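About Us

Home
About Us
Our Work
Teaching Station
Visit and Contact

Who we are

Trolluvau is a small company in Oddale. We teach robots to do work with their hands, and we teach them by showing. A person guides the robot through a task, the robot keeps a record of the movement, and from many such records we train a program that can do the task by itself. We do this for customers who have their own robots, and we also do it for our own research.

The company started with two people and one second-hand arm in a rented room above a bakery. The floor was not level and the first month we spent mostly on the table. Today we are a team of nine, in a former printing house near the river, where the floor is of concrete and very flat. Some of us come from engineering, others from very different places. One colleague repaired pianos for many years, and one was a teacher for small children. We find that patience is harder to teach than software, so we look for it first when we hire.

What we do

Most of our work belongs to tabletop tasks: to pick a thing up, to put it in a bowl, to turn it, to move it beside another thing without touching that other thing. For a person this is easy, and it is hard for the same person to say how it is done. If you ask somebody how she puts a spoon in a bowl, she will answer, "I just put it in." For this reason we ask people to show us.

We have two ways of showing.

By hand. The motors of the arm are made soft, and the teacher holds the arm near the wrist and moves it along. This way is slow and very direct. The teacher feels the weight of the arm and where the joints come to their limit. We recommend it for first lessons and for tasks with few steps.

By remote control. The teacher sits at a station, holds a handle, and sees the table through the cameras of the robot. The arm follows the handle. It takes some hours until a new teacher is comfortable, because the view from the wrist of a robot is very different from the view of your own eyes. After this time it is the faster way, and the body of the teacher is never in the picture, which is good for the training later.

The Strobel station

Our remote control station has the name Strobel. We built it ourselves, after we had tried several handles that were made for games and found them too quick for fine work. The Strobel handle has a little resistance, so the hand does not run away. Between the finger and the thumb there is a lever that closes the gripper. The chair can be adjusted and so can the height of the screen. This sounds like a small matter, but a person with a sore neck gives bad demonstrations, and we have the records to prove it.

The same station works with a real arm and with a simulated one. The teacher switches between them with one button. The handle, the lever and the layout of the screen stay the same.

Why we also work in simulation

When we opened, we worked only with real robots and we were a little proud of that. Then came our second winter, when a broken gearbox stopped us for five weeks. In those weeks we built our first simulated table. We kept it after the gearbox was repaired.

In simulation a bowl that falls does not break. A new teacher can make mistakes all morning and nobody must sweep. We can also put the light in another place, change the color of a wall or bring the camera closer, and then ask for the same task again. A program that has only seen one wall in one color will be confused by a second wall, and we want to find this out before the customer does.

Simulation has its limits and we tell this to every visitor. Soft things are difficult. Friction is difficult too. A cloth in our simulator still behaves more like thin rubber, and we do not sell any cloth work that was taught only there. Before a task leaves our house it is always tested on a real arm.

The Tomano collection

Tomano is our own collection of demonstrations. We began it to compare our teachers with each other and our training methods with each other, and it has grown since. It now holds up to 4000 demonstrations, real and simulated together. Every one was given by a person at a handle or with a hand on the arm. From the simulated part, 1137 have been checked a second time by a different teacher, who looks for pauses, for bumps and for moments where the gripper closes too early. This second check is slow work. We do it in the mornings, when the eyes are fresh.

We keep the failed demonstrations also, in a separate folder with a note on what went wrong. A customer once asked us to delete these. We asked him to wait until the end of the project, and at the end he wanted a copy.

How a project goes

First you visit us, or we visit you. We look at the task and we ask to do it ourselves, with our own hands, several times. Then we agree together on what "done" means. It surprises many customers how long this discussion takes. Is the bowl allowed to move when something is put in it? May the gripper touch the table? These questions must have an answer before the first lesson, otherwise every teacher will give a different one.

After that, two or more teachers give the demonstrations. For a simple task we plan 500 of them, and for a task with several steps it can be more. We train, we test, we look at the failures, and we go back to the station and show again the part that was weak. At the end you receive the trained program, the complete records and a written report in plain language.

If we think that your task is not suitable for this method, we will say so at the first visit. A fixed machine is sometimes the better and cheaper answer.

Our teachers

We call the people at the station teachers, and we do not use the word operator. They decide how a task should be done, and the robot will copy also their habits. One of our teachers always lifts a little too high, and all programs trained from her lessons lift a little too high. They also collide less.

Teachers work in turns of forty minutes and then do something else. New teachers are paid from the first day of their training. No knowledge of programming is needed. We look for calm hands, and for people who do not mind to repeat a movement and to speak about it afterwards.

Visiting us

Visitors are welcome in Oddale after an appointment. You can try the Strobel station yourself, first on the simulated table and then, if you like, on the real arm. School groups are welcome from twelve years of age. In July we are closed for two weeks, when the stations are taken apart and cleaned.

The entrance is in the yard, on the left side. The bell is quiet, so please press it long.

This page was last revised on April 6, 2022. A printed version is available at our front desk.
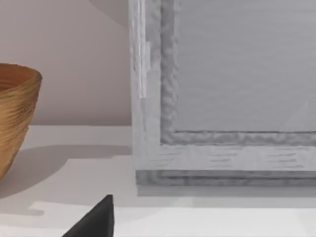
Company Profile, page 31

The simulated table at close range, with a ribbed bowl on the left, a large gray framed object on the right, and the dark tip of a gripper finger low between them. The wall is one of our plain ones.

Trolluvau, Oddale. Text and pictures may be used for school purposes if our name is given.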